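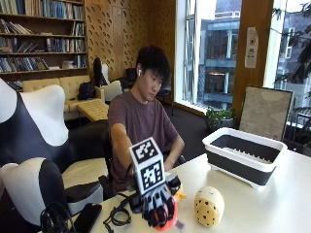 A sensor glove at work on the long table, with a red-orange ball in its grip.

Business > Robots > Buying Guides

What the Glove Really Costs
December | By the Altach Review staff
3 min read

If you are planning a first budget for teaching robots by hand, my friendly advice is to start with the small stuff. At Plandach, the team asked Darkix and Ravn for quotes on a glove, and the lower one came in at $1,676 – a fair price, they felt, until the cables, mounts and spare finger parts were added up.

Then come the props, bless them. Plandach set aside $222 for soft toys, balls and kitchen bits, and I'd call that money well spent.

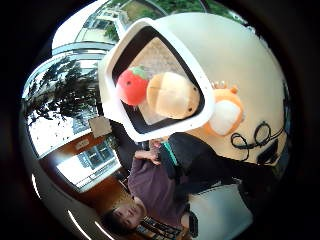
Plush toys by the window of a cream-white shell.

Do leave room for people's time, too. A session needs somebody patient in the chair, and setup can eat up a good part of a morning before any useful work gets done.

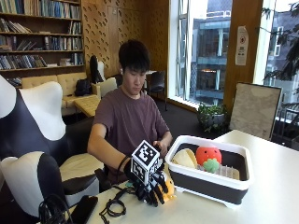

Rent First, or Buy?

Plandach rented for 13 weeks, then bought 2 gloves. I'd do the same – and I'd ask about repair terms well before signing anything.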